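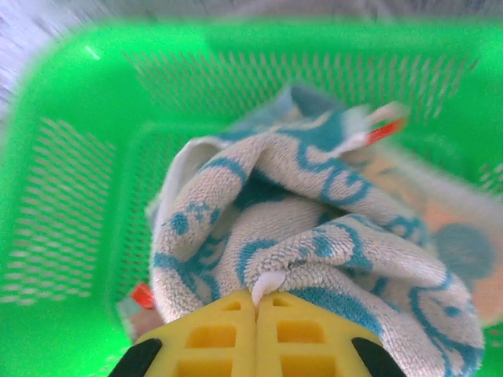

Figure 4. Wrist camera view. The yellow fingers are closed on a fold of the patterned towel in the green basket.

Section 4: Fingers and wrist camera of the towel picking cell

This section explains how to change the soft fingers, and how to check the grip afterwards. It is for the Skanley cell with one arm and one basket. Please read all steps one time before you start.

CAUTION: The gripper can close without warning while the air is connected. Always shut the air valve and wait until the gauge shows zero.

4.1 Changing the fingers

Change the fingers always as a pair. A new finger beside an old one bends differently, and the tips do not meet.

1. Send the arm to the Service position from the panel.
2. Press Stop, then shut the air valve on the left leg of the table.
3. Loosen the 2 screws at the base of each finger. Do not remove the black parts on the sides.
4. Pull the finger straight out. If it sticks, move it gently from side to side. Do not use a screwdriver as a lever.
5. Look into the windows of the lattice on the new finger. Lint or plastic crumbs must be brushed out.
6. Push in the new fingers and tighten the screws by hand, then a quarter turn with the key.
7. Open the air valve and close the gripper from the panel. The tips must touch along their whole width.

Note: Write the cycle counter in the log sheet when you change the pair. On our cell at Birkwood the last pair was changed at 1,143 cycles, after a small crack at one of the tips.

4.2 Checking the camera view

1. Wipe the lens with a dry cloth.
2. Open the live view. Both fingers must enter from the bottom, with the seam between them in the center.
3. If the seam is to the left or right, loosen the camera bracket and turn it slowly. Tighten it again before you move the arm.

4.3 Test pick

1. Put two towels in the basket, bunched and not folded.
2. Run program 432 at slow speed.
3. Watch the tips at the moment of closing. They should hold a small fold of the cloth. If they hold a thick bundle, raise the pick height by 2 mm and repeat.

Note: Blur in the far part of the live view is acceptable. The cloth near the tips must be sharp enough to see the loops.

Prepared by Sawsan Twal, 04/08/2019

Comments (3)

Fitzgerald_maint
Which key size for the finger screws? Ours came without the tool bag.

Sawsan Twal
It is the 4 mm hex key. I will add it in step 6.

clodbridge2
Step 4.2 helped, thank you. Our bracket was turned since January.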